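Skaklow Makerspace Help Desk
Ticket 101: Skundham printer, first layer lifting at back left corner
Status: Resolved
Opened by: Kiri Lowther
Handled by: Thérèse Bélanger

We use cookies to remember your login and your language. Accept / Manage settings

Kiri Lowther, 9:20 a.m.
Hi Thérèse, and sorry to land this on you first thing. The Skundham has gone back to its old trick of letting go of the print at the back left corner. I started the big tray for the Rewi order last night, watched the first few layers like a hawk, and everything looked lovely, so I went home. Came in this morning to a corner curled up like a potato chip and a fair bit of spaghetti on top of it. I already washed the plate with dish soap and let it dry, and I ran the leveling routine twice. Same filament as always, the gray PLA from Dunier, bed at 60. Small parts in the middle stick just fine, so I'm a little lost!

Thérèse Bélanger, 9:48 a.m.
Good morning Kiri, no need to be sorry, I'd much rather hear about it now than after three more trays. Washing the plate was the right first move. Could you tell me what the mesh map shows for that corner after leveling, and whether the window behind the printer was open overnight? Also, which profile did you slice with? There are two with nearly the same name on the shared drive (my fault, I keep meaning to clear out the old one).

Kiri Lowther, 10:15 a.m.
Window was shut, but the heating vent is right there and it does blow. The map says the back left is low by 0.2, everything else is close to flat. And oh dear, I think I used the old profile. It has the part fan at 70 percent from layer 2 on.

Thérèse Bélanger, 10:31 a.m.
Well, that gives us plenty to work with. Let's take it one thing at a time so we know what helped:

1. Switch to the new profile. Fan stays off for the first three layers, then climbs slowly.
2. Heat the bed and leave it for 20 minutes before you level. I know that feels like forever, but the plate is thick and the corners lag well behind the middle.
3. Turn the back left knob a quarter turn to bring that corner up, then run the mesh again.
4. Print only the corner test squares, please, not the whole tray yet.

If the squares hold, we can talk about a brim.

Kiri Lowther, 11:52 a.m.
Did all four. The map is much better now, 0.05 at the worst spot. Three squares are stuck down beautifully and the back left one has just the tiniest lift on the outside edge, maybe a fingernail's worth. I can still push it flat while it's warm. I taped a piece of cardboard over the vent too, which I realize was not on your list — I got impatient.

Thérèse Bélanger, 12:10 p.m.
Ha, I forgive you, and the cardboard was going to be step five. Add a brim of eight lines on the tray and bring the bed up to 65 for the first layer only. Then have lunch!
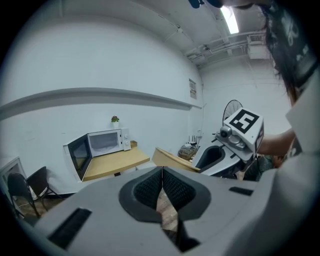
Two grippers, the one on the right with a marker cube and small camera module.

Kiri Lowther, 4:37 p.m.
Tray is done and all four corners are flat. The brim peeled off in one long piece, very satisfying. I've moved the old profile into the archive folder so I can't grab it again, and I put a note on the Skundham about letting the bed soak. Thank you so much for your patience with me today.

Thérèse Bélanger, 4:45 p.m.
Lovely news! I'll ask about a proper deflector for the vent, and until then please leave the cardboard up. Closing this one, but do reopen it if the corner starts misbehaving when the weather turns in December.

6 comments · 2 people found this helpful

Related tickets
Stringing on tall parts after a nozzle change
Dunier filament snapping in the feed tube
Skundham will not finish homing on Z
How to request a new slicer profile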